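PRESS RELEASE -- for immediate use
December 2024

Flumenport firm launches tabletop colour-mixing kit for schools and clubs

Farquharson, the Flumenport supplier of classroom science equipment, today launches Pumimach, a bench kit that teaches colour, volume and careful pouring with nothing stronger than dyed water. One box, one table, one lesson. Orders open now, first deliveries to schools in Flumenport and Wustness before the end of term.

The kit was tried out from September in 93 classrooms and after-school clubs. 2,322 pupils took part. Teachers asked for fewer parts, clearer parts, and something to tip the waste into that would not be mistaken for labware. All three are in the finished box.

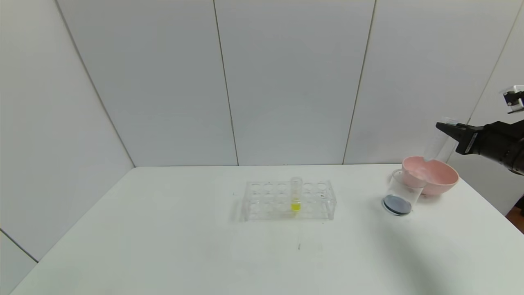
Pumimach is built round the rack. Earlier versions used a solid white block and teachers told us the same thing again and again -- children at the back could not see the level in the tube. So the block went. The rack is now clear, with two rows of round holes, and a single tube of yellow shows up plainly against a white table even with every other hole empty. Teachers can start with one colour, talk about it for as long as they like, then bring in the next. No lids to lose.

The beaker is clear glass and is meant for rinsing and for the shared water. The bowl is for waste. It is pink on purpose, pale enough not to shout but different enough from everything else that a seven year old knows were the leftovers go. In the trial version the waste pot was clear as well, and it got used as a second beaker in more lessons than we would like to admit.

Lessons run to five short activities, printed on wipe-clean cards:

1. One tube, one colour. Pupils fill, stand the tube in the rack and mark the level on paper.

2. Two colours, side by side. A little yellow in one tube, a little light blue in another, with a gap left between them so they are not knocked together. Pupils guess the mix before pouring.

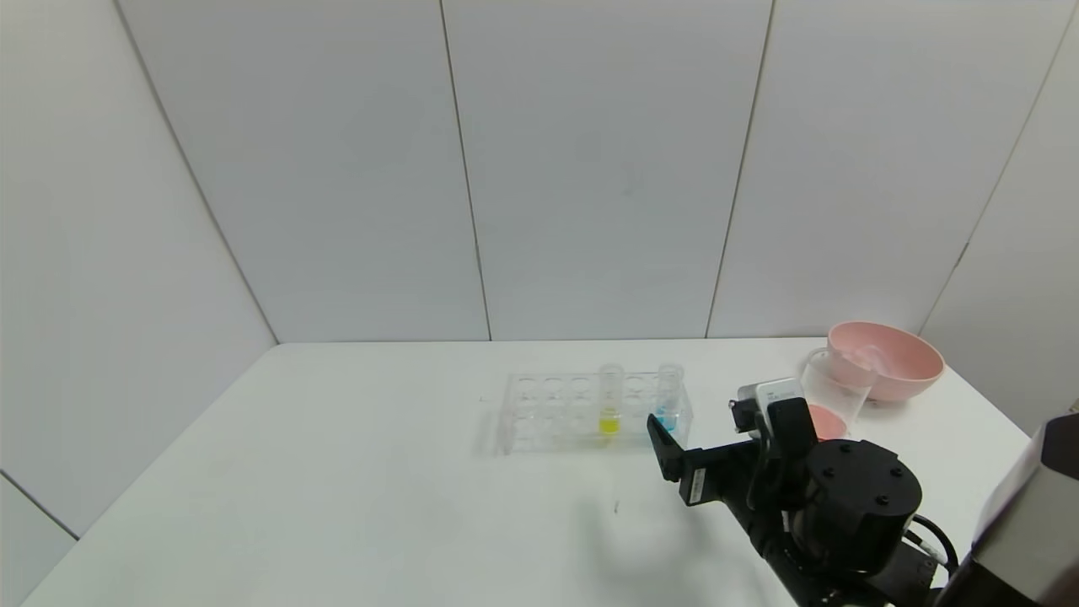 3. The mix. Equal parts first, then unequal. Write down what went in. Cards have a blank grid for this.

4. Match it. The teacher makes a green out of sight and pupils try to get the same one.

5. Clear down. Tubes emptied into the bowl, rinsed, back in the rack upside down if there is time.

Each activity fits a normal lesson with room for mopping up. The cards can be done in order or picked at random, though most trial teachers kept activity 2 and 3 together.

"We wanted a kit a teacher could lay out at break without reading a booklet," said a spokesperson for Farquharson. "Rack in the middle, beaker and bowl to one side. Thats the whole set-up."

The first run is 2,000 kits, packed at our Wustness warehouse. Spare tubes, dyes and cards will be sold seperately from the same date. Schools which joined the trial can swap their old block for the clear rack at no charge -- send back the block only, keep the rest.

Dyes come in yellow, light blue and red. They wash out of most school uniforms at a normal temperature but aprons are still advised.

Notes to editors

Farquharson supplies science and craft equipment to primary schools, libraries and clubs. Head office in Flumenport, warehouse and returns in Wustness.

Sample kits available to education press on request. Please give a delivery address and say whether you need the full card set or activities 1 and 2 only.

Contact: Press desk, Farquharson, Flumenport.

ENDS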